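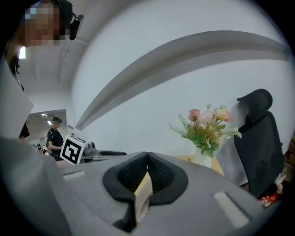

Painting a white ceiling with a gray beam and a thin pipe on it

Marama Ngata
Posted 08/07/2018

We have taken over a workroom with a white ceiling and I want to repaint it before the shelves go in. There is a long gray beam going across. It could be a soffit with something inside it, I haven't opened it up. There is also a thin line of pipe or conduit running along the ceiling. I don't know what is in it and the landlord has not answered my email.

I would like the ceiling fresh white again and the beam either kept gray or painted to match. What I can't decide is whether to paint over the thin line so it disappears, or mask it and leave it alone. Also, is it worth painting the beam white? The underside is always in shadow and I think it might look dirty next to a new ceiling.

I have one can of Kultach flat ceiling white left from our apartment and no primer. Budget is 74 dollars for whatever else I need.

Wilson Huaranga

Find out what the thin line is first. If it is electrical conduit it will normally end at a box, a switch or a light. If it is a water or gas line it will go off toward a valve or a meter. Follow it both ways and look for stamped lettering or a label. If there is any chance it is gas or part of a sprinkler system, don't paint it until the building manager tells you in writing that you can. Sprinkler heads should never be painted, and some places want gas lines left in a set color.

Metal conduit is fine to paint. Wipe it down with a degreaser, scuff it with fine sandpaper, wipe again, then one coat of bonding primer and two thin coats of the ceiling paint. Use a 3 inch foam roller for the straight part and a small brush where it meets the ceiling. Don't fill the gap behind it with caulk. Somebody may have to take it down later and it will pull the paint off with it.

On the beam - knock on it. Hollow means it is probably drywall boxing and you can treat it the same as the ceiling. If it is solid and chalky, it may be bare or painted concrete and you need a masonry primer or the white will go patchy. Try a small square at one end and leave it overnight.

I would keep it gray. Flat white in permanent shadow reads as gray anyway.

Renu Khurana

just paint everything white. we did ours in one afternoon with a pole roller, pipe and all, and it looks fine. put a sheet down, it drips

Alasdair Laing

I agree with Wilson about checking the pipe. I disagree about the beam. If the room is low, a gray band across it makes it feel lower, and white helps even if the underside stays dull. If the room is high it doesn't matter much and gray saves you a lot of work on a ladder.

Either way, do the beam first, let it dry a full day, then cut in the ceiling against it. Masking tape on a fresh edge will lift it, so use the low-tack kind and pull it while the paint is still a little soft.

A bonding primer, a roller sleeve and tape came to 42 dollars for me last month, so you should be within your budget. One leftover can won't do two coats on a whole ceiling unless the room is tiny. Measure before you start, or you will be stopping halfway to go to the store and the join will show.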